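# Checking the camera and gripper setup on the Birdale sim cell

These steps apply to the two-arm robot in the Birdale simulation workspace. Run them after any change to the robot model, the camera mounts or the finger geometry. A full pass takes most of a morning if the logs are clean. Marcelino Vidal wrote the first version of this page for the old Manzano build, and a few of the menu names still come from there.

## Before you start

Pull the current scene from the Grirus server and check the build number at the bottom of the launcher. It should read 1,841 or later. Older builds load the finger meshes with the wrong origin and the rest of this page won't work.

Close any open teleop session. Two sessions can attach to the same robot without a warning, and the arms will fight each other.

## 1. Check the views

Load the apartment scene and open the head and wrist views side by side. Let the physics settle for 2,000 steps before you touch anything. 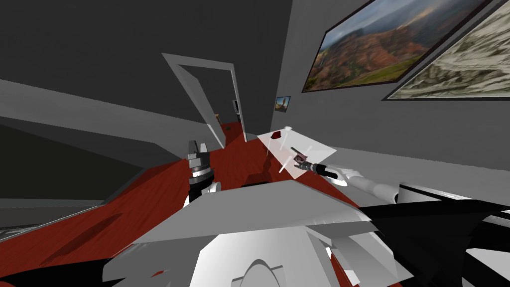

Head view with the right gripper holding a small item.

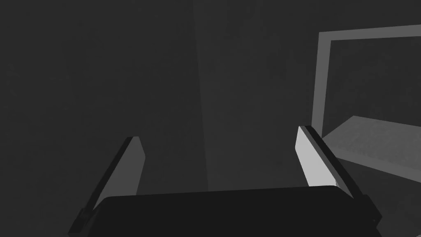
Wrist view, fingers open.

If a wrist view is black, the camera has lost its parent link. Open the mount file, find the line that starts with `parent`, and set it to the wrist link for that arm. Save and reload the scene. Restarting only the viewer does not pick up the change.

Tilt in the head view follows the head joint. Don't correct it in the camera file. Someone did that in December and we had to throw out 900 episodes.

## 2. Zero the fingers

1. Send the gripper to fully open.
2. Read both finger joints in the state panel and write them down.
3. Send it to fully closed and read them again.
4. Subtract. The travel on the left and right fingers should match to the third decimal place.

When the travel doesn't match, the usual cause is a limit that was edited on one finger only. Copy the limits from the good finger and flip the sign. Do this for each arm separately - the left and right grippers have their own files.

## 3. Set the grip force

Start with the default and pick up a small object from the table. Lift it, hold, and watch the contact readout. A steady value is fine. If it jumps between zero and a large number, lower the finger stiffness a little and try again. Raising the friction will hide the problem for a while, and then the object shoots out when the arm turns.

Once the hold is steady, run the soak script:

`pludular soak --arm right --steps 3000`

It should finish all 3,000 steps without a dropped contact. Repeat with `--arm left`.

## 4. Save

Save the mount file, both gripper files and the soak logs in one commit. Put the build number in the message. Janaka Begum reviews changes to the camera files and Mirsad Atanasov takes the gripper ones, so tag whichever applies.

Known problem: the state panel sometimes freezes after a reload - close it and open it again from the View menu.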